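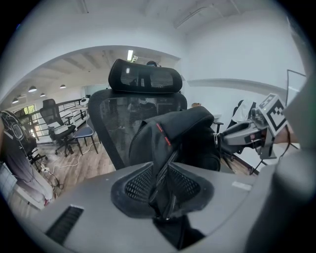

I've been going to the opera for years and I still miss half the jokes, so when a friend in the chorus told me to try the Flernance, I was all ears. It's a little folding pair of opera glasses with a clip-on reading light, made by Declercq, and I paid 235 dollars for mine. Yes, I know. For that money I could have moved down ten rows for one night!

I took them to the Rarnside for Torquil Matheson's new staging of The Marriage of Figaro, up in the second balcony, row 14, way off to the side where you lose a chunk of the stage (and where I always sit, because I'm cheap about tickets and apparently not about glasses). Right from the overture I could see the conductor's face, and when Susanna hid behind the chair I caught every bit of her eye-rolling. That was a treat.

Now the magnification. It's only 4 times, and I was worried that wouldn't be enough, but my old pair was stronger and all I ever got from those was a wobbly view of somebody's wig. With these I could hold steady through the whole Act Two finale – and that's a long one. My arms did get tired before my eyes did.
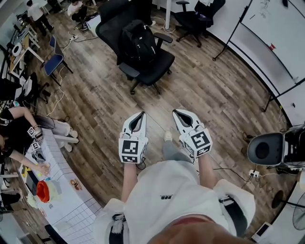
Both forearms out in front, seen from above

The focus wheel is smooth and quiet, big plus. The case is another story. It closes with a magnet that snaps so loudly a lady two seats over turned and glared at me during the Countess's aria, and I don't blame her one bit. Leave it open in your lap.

The reading light is fine for checking the cast list before curtain. I wouldn't use it once the house goes dark, even on the lowest setting. It also ran down after 30 minutes, and I had charged it that afternoon.

My sister has the Posudov pair, which costs a lot less and has no light at all. We swapped at intermission. Hers are a bit darker around the edges and the wheel squeaks, but for two or three shows a year I'd tell you to get those and spend the rest on a better seat. I go pretty much every month from October on, so I'm keeping mine.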